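Gellmont Family Room: Progress Report to the Mornusent Fund

Report date: Jul 31, 2022
Grant purpose: rent, supplies and part-time staff for a drop-in family room in Zorkbridge

Summary

The family room has been open for the whole of the reporting period except for one week, when the heating was replaced. We recorded 774 visits by children under six, counted at the sign-in sheet. The visits came from 200 households, most of them within walking distance of the Gellmont building. Spending is under budget on supplies and slightly over on staff hours. We are asking the Fund to approve a small transfer between those lines, described near the end.

Opening hours and attendance

We started with two morning sessions a week, as set out in the application. Attendance at the first one was steady from the beginning. The second was slow until we moved its start time back by half an hour, so that parents could come directly after dropping older children at the elementary school. After that change the two sessions drew about the same number of families.

The late afternoon session we had planned as a trial did not work. It ran for five weeks and on two of those weeks only one family came. We stopped it and put the hours into the mornings. Several parents told us that by late afternoon they were already thinking about supper and did not want to get coats and strollers out again.

Of the households that signed in, 73 came for the first time after being told about the room by another parent. The printed flyers brought in far fewer. We will not reprint them.

Supplies and equipment

The application listed books, floor mats, a changing table, low shelving and play materials. All of these have been bought. The shelving came from Güler, who also delivered it and took away the packaging. One shelf arrived with a split side panel and was replaced within the month at no cost to us.

The floor mats have been the least successful purchase. They slide on the tile and the corners curl. We have taped them down for now and have asked for a price on a heavier type.

Play materials cost less than expected, mostly due to donations. We accept toys only if they can be washed, have all their parts and have no loose batteries. Pretend kitchen things get the most use of anything in the room, and we have bought more of them than the original list called for, mostly pots, plates and play food.
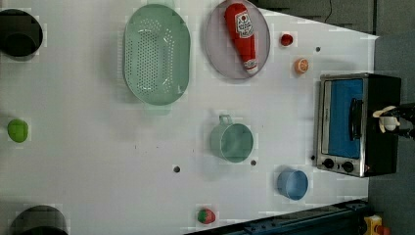
One parent wrote on a comment card that her son had started asking for real jobs in the kitchen at home after a month of coming to the room, and that she now lets him wash the potatoes. She also asked for more books in Spanish. Five Spanish titles have since been added, and we have set aside money for more.

Cleaning takes longer than we allowed for. Plastic items are washed after each session and fabric items go home with staff once a week. This adds close to an hour of paid time per session and is the main reason the staff line is over.

Parent activities

We held a talk on sleep, a talk on getting ready for kindergarten and a clothing swap. The swap was the best attended and cost nothing except the paper bags. The sleep talk was well received but the room was too loud for it, with children playing a few feet away. If we repeat it we will use the smaller room across the hall, which the building lets us have without charge on weekday mornings.

The kindergarten talk was held too late in the spring to help with registration. It will be moved earlier next time.

Problems

The front door of the building is heavy and does not stay open. Parents with double strollers have trouble getting in alone. We reported this to the landlord at the start of the period and again in writing. A door holder has been promised but is not yet installed.

The sign-in sheet does not tell us how long families stay. The Fund asked for this figure and we are not able to give it for this period. A column for leaving time has been added to the sheet.

Budget

Supplies are underspent and we expect them to stay that way even after the new mats. Staff hours are overspent because of cleaning. We ask for permission to move the unspent supplies money to staff hours. The total grant would not change. Rent, insurance and printing are in line with the budget.

Next period

The room will close for two weeks in late summer and reopen in September. Before then we plan to replace the floor mats, fix the lock on the supply closet and order the additional Spanish books. The revised sign-in sheet will be used from the first session back, and length of stay will be included in the next report. The lease runs through the end of the grant, and the landlord has said in writing that the rent will stay the same until then.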